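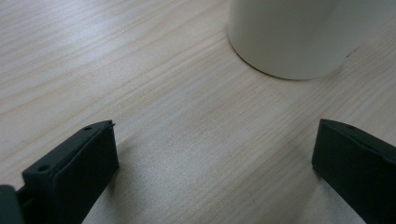 Tabletop with a white cylindrical container.

Progress report to the Clillico Fund, 19/10/2021
Project: Member records and branch elections, Tondach Civic Party

The membership register was moved to the new database in June. Of 701 records transferred, 530 have a confirmed address and a current dues status. The remaining entries are held in a separate list and carry no vote until the branch secretary clears them.

Draft rules for choosing local candidates went to all branches.
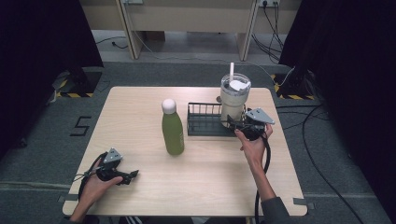

They set a notice period of 60 days before any branch vote and require 2 tellers from outside the ward. Nomura branch has adopted the draft in full. Ninex branch has asked for a shorter notice period in by-elections, and the text of that clause is still open. 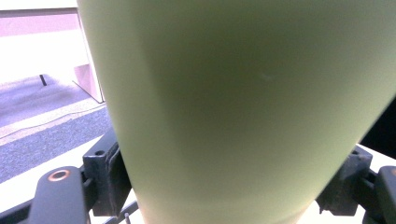 Oona Pelkonen replied that a shorter period would be acceptable only if the voter list is closed on the day notice is given. Toshio Hirose is redrafting the clause on that basis.

Spending is within the approved budget. Teller training has not started.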